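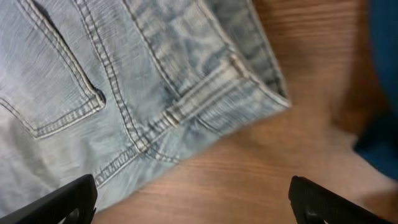

Denim mending afternoons return to Pulham hall

The denim mending afternoons at Pulham hall start again this month after a winter break, with room for up to 22 people at each session.

The sessions will run every second Friday from 2 pm, beginning 2022-09-02. People are asked to bring one pair of jeans, washed and dried, and to leave heavier jobs such as zips for a later date. Thread, needles and patches are supplied. A place costs $18, which covers materials and tea.

Organiser Ida Brandes said most of what came through the door last season was ordinary wear - back pockets pulling away at the corners, belt loops torn at one end, and hems that had been walked on. Knees were less common than she had expected.

"People tend to give up on a pair when the pocket goes," she said. "It's a short job if you catch it early. You match the thread as best you can and follow the old stitch line."

Each session opens with a look over the garment on the table. Ms Brandes has people lay the jeans flat with the back facing up and check the seams, the waistband and the loops before they thread a needle. Pale, well-washed denim gets extra attention, as the cloth can be thin beside a seam that still feels solid. Small weak spots are backed with a scrap of similar weight and colour.

Hems are done last. The leg is folded up so the stitching can be reached from both sides, and the side seam is used as the starting point.
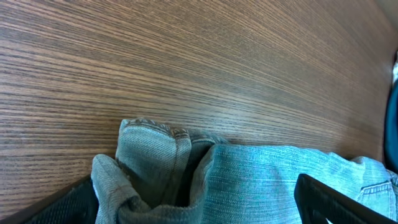 Light blue jeans folded on the table, with a leg hem at the top of the fold.

A total of 170 garments were mended last season, according to the sign-in book. Any that are left behind and not claimed by the end of the season are folded and passed on to the Drado Street op shop, which has agreed to take jeans in all sizes. It will not take pieces with open tears.

Two sewing machines will be available for hemming, one of them on loan from Woler Fabrics. Hand sewing remains the usual method for pockets and loops, and no experience is needed. Children over 12 may attend with an adult.

Bookings can be made at the hall office or at the counter of Dudás Drycleaning on weekday mornings. The hall's side door will be open from 1.30 pm, and parking is at the rear. The program is funded until June, when the hall closes for work on the floor. Ms Brandes said she was looking for another room nearby so the sessions could carry on through that time.

We use cookies to improve your experience on this site. By continuing to browse you agree to our use of cookies. Accept | Manage settings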